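Energy and Public Money: Notes for Session Four
Who pays for a subsidy, and how would we know?

Welcome back, everyone. These notes go with the talk, and as usual they ramble a bit more than the talk did, so do read them with a cup of tea and a pencil. Last time we got as far as the idea of a guaranteed price, and several of you stayed behind to ask where the money comes from. I was very glad you did, as it's the whole of this session!

Let's start with Sititz, the district we'll be using until the end of term. In March the council there agreed to guarantee a price for electricity from small solar schemes, and a firm called Ploris built most of them. The council's leaflet said the policy had "created 371 jobs". That is a lovely clear number, and I'd like you to be a little suspicious of it (only a little, mind, as the people who wrote it weren't trying to fool anybody).

When you look at the payroll returns in your reading pack, 287 of those posts were for putting the panels up. They were proper jobs, decently paid, and they ended when the building ended. The other 84 were in upkeep, billing and the office, and most of those carried on. So a count of jobs needs a length of time beside it, and the leaflet hadn't got one. When you write your own briefing, please say "a job for a year" or "a job for five months" every single time, even when it makes the sentence clumsy.
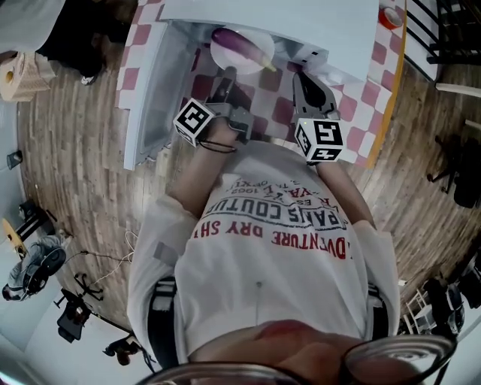 If the council guarantees the price, who ends up paying for it?
Mostly the households and businesses on the local supply, through a small charge added to each bill, with the council's own budget making up the difference in years when the charge doesn't bring in enough.

That charge is where the argument gets heated. Dremard, the foundry at the bottom of the valley, uses a great deal of power and said the charge would push it to move a furnace elsewhere. Its supporters put the jobs at risk on the other side of the scales, and you can see why. But the same caution applies to them as to the leaflet. A job that might go is a forecast, and we'd want to know what else was happening to the price of metal that year before we blamed the bill.

You'll find the Huamán paper in the pack too, and I know it looks dreadful with all those tables. Skip to the fourth one. It compares 1,294 households that paid the charge with a similar group over the boundary that didn't, and it asks what each group spent in local shops afterwards. The drop was small, though it fell more heavily on the poorer homes, which the council's own review hardly mentions. The full survey had 1,940 households in it, and the paper explains in a footnote why the rest were left out. Have a look and see whether you're happy with the reason. I go back and forth on it myself.

A word on "opportunity cost", as it came up twice and I rushed it. It simply means whatever the money would have done otherwise. If the council hadn't spent it on solar, it might have mended roads or cut the rates, and those would have given somebody work as well.

For next time, please read the council's review up to the end of part two and write a page on one claim in it that you'd want to check, saying which figures you'd ask for and who would be likely to hold them. Bring the pack with you, as we'll need the fourth table again when we get to exports.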